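厨房台面怎么收拾才顺手:小烤箱、吐司机和一块砧板的摆法

分类:家务 / 厨房收纳

上个月有位读者留言,说她家厨房台面总共就那么一截,小烤箱一放,吐司机一放,再放几个罐子,切菜就只能端着砧板去餐桌上切。我看了特别有同感。我们刚搬进Uldale那套小房子的时候,台面也是这个样子,东西一件没少买,地方一寸没多出来,头一个冬天我有好几回是把洋葱放在洗衣机盖子上切的。后来慢慢琢磨,挪来挪去,总算摆出一个自己用着舒服的样子,今天就把步骤仔仔细细写下来,您照着做也好,挑着做也好。

整个过程一个上午足够,我自己是星期六吃过早饭开始,中午已经在台面上煮面了。

要准备的东西

两块抹布,一块擦湿一块擦干。
一小瓶中性洗洁精,兑温水用。
一把旧牙刷,刷瓷砖缝用。
一把软尺。
一个能装杂物的纸箱或者大盆。
花费方面,我前前后后添置的东西没超过200元,大头是一个带盖的罐子和一块砧板,您家里要是有现成的,一分钱也不用花。

第一步:全部拿下来

我知道这一步最让人犯懒,总想着东西往旁边推一推,擦一擦,再推回来。可是这样推来推去,罐子还是那些罐子,位置还是那些位置。所以请您狠狠心,把台面上的东西全都拿到餐桌上去,电器先拔插头,等凉透了再搬。小烤箱比看上去沉,搬之前把里面的烤盘和烤架抽出来,不然一歪就哗啦一声,我吃过这个亏,脚趾头疼了好几天。

拿下来以后先别急着擦,站在那儿看一会儿空台面。您会发现它其实比印象里长不少。拿软尺量一量总长,记在纸上。我家那截是1332毫米,这个数字我到现在还背得出来,买什么东西之前都要在心里减一减。

第二步:擦台面,刷墙根

石材台面(我家是大理石的)怕酸,柠檬汁、白醋这些去水垢的好东西,用在它身上反倒会留下发乌的印子。用温水兑一点点洗洁精,拧干抹布顺着一个方向擦,再用清水擦一遍,最后用干布收尾。

墙根是最容易忘的地方。小块马赛克瓷砖好看归好看,缝是真多,油烟和面粉都爱往里钻。用旧牙刷蘸温水一小片一小片地刷,刷完马上擦干。要是哪条缝已经发黄了,可以用小苏打调成糊敷一会儿再刷,糊不要碰到石材,碰到了随手擦掉就好。

第三步:电器靠一边

我试过把小烤箱放在正中间,也试过放在右边,最后还是让它和吐司机都待在左手边,一前一后排着,中间和右边整片留给手干活。我是右撇子,刀在右手,热的东西在左边,切菜的时候胳膊肘就碰不到它们。您要是左撇子,反过来摆就是。

摆小烤箱有一点请务必留意:它的门是往外翻下来的,打开以后要占去好大一块台面。所以摆的时候一定要把门打开来摆,门翻平了,前面还能放得下砧板,这个位置才算数。我妹妹就是关着门量的,摆得整整齐齐,第一次烤红薯才发现门只能开一半,顶在砧板上动不了。

烤箱背后和两侧也要留出空隙散热,具体留多少,翻翻您那台机器的说明书,各家要求不一样。 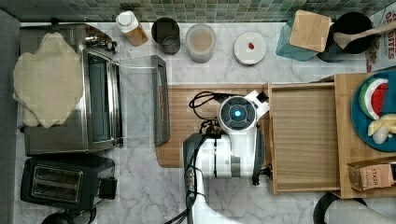
说到散热,就得说说烤箱顶上。那块平平的地方实在太诱人了,抹布、手套、没拆的信,什么都想往上搁,我自己也常常顺手搭块布。不用的时候搭一搭无妨,开机之前可一定要拿走,养成习惯,手碰旋钮之前眼睛先看一眼顶上。吐司机也是一样的道理,烤面包的时候上面什么都不能盖,用完等凉了,再把底下的碎屑盘抽出来倒一倒。

第四步:砧板定在中间

砧板是台面上的主角,它的位置定了,别的东西才好围着它找位置。我现在用的是竹子的,在Sundaram那家杂货铺挑的,不大不小,横着放正好。竹砧板轻,切东西容易跑,底下垫一块拧干的湿布就稳当多了。用完冲洗,擦干,竖着晾,不要平着捂在台面上过夜,时间长了底下会有霉点。隔上一阵子,薄薄抹一层食用级的砧板油,放一夜让它吃进去,第二天擦掉多余的,竹子就不容易裂。

砧板左右各留一个手掌宽的空当,左边放切好的,右边放没切的。就这么一点点空当,做饭的时候心里会松快很多。

第五步:瓶瓶罐罐靠墙排一行

注意,是一行,不要两行。一旦有了第二行,后面那行就会变成博物馆,里面的东西放到过期也想不起来。

排之前先挑一遍。我的办法是问自己,这个星期用过没有?用过的留下,没用过的进柜子。盐、糖、油、常喝的麦片,这些自然要留在外面。装粉类和谷物的,我偏爱半透明的罐子,剩多少一眼就看见,省得每次都拧开盖子瞧。不透明的罐子适合放茶叶、咖啡这些怕光的,盖子要能盖严,随便拿块木板搭在上面不算盖严,潮气照样进得去。

高的放两头,矮的放中间,这样伸手去拿矮的时候不会碰倒高的。瓶口有油的瓶子,底下垫个小碟,一个星期洗一次碟子,比擦台面轻松多了。瓶子如果总是歪着靠着,多半是那一行排得太挤,拿走一个,其他的自然就站直了。

煮东西的锅,如果您像我一样天天用,可以留在右边尽头,离灶台近。木勺用完别一直泡在锅里,洗净晾干再放回去,木头泡久了会起毛。

零食盒子、饼干盒子,拆了封的换到密封罐里,没拆的请进柜子。纸盒子最占地方,又最容易沾水汽,我给自己立的规矩是台面上最多待一个晚上。

第六步:理一理电线

电线从台面上横过去,又难看又容易被水打湿,更怕被刀碰着。我用的是Cister的魔术贴扎带,把多余的线折几折扎起来,贴着墙根走。扎的时候别勒得太紧,也别把发热电器的线捆成一大团。小烤箱功率大,最好单独用一个墙上的插座,不要和吐司机挤在一个插线板上一起开。

每天晚上的五分钟

摆好了只是开头,能不能保持住,全看每天睡前的那5分钟。我一般是这样做的:砧板竖起来,碎屑扫进手心倒掉,烤箱门关好,台面从里往外擦一遍,那一行罐子里要是混进了外人,就请它回自己的地方。做熟了以后,一边听收音机一边就做完了。

有读者在Votodora的版面上问过,家里有老人,东西换了位置怕他们找不着,怎么办。我的建议是一次只挪两三样,天天要用的那几样先不动,过一阵子等大家手熟了再挪下一批。我婆婆起先也嫌我把糖罐挪了地方,念叨了好些天,现在她来我家煮红豆汤,手一伸就拿到了。

下一篇我打算写水槽底下那个柜子,管子弯来弯去的,比台面难收拾些,我先量好尺寸再来跟大家细说。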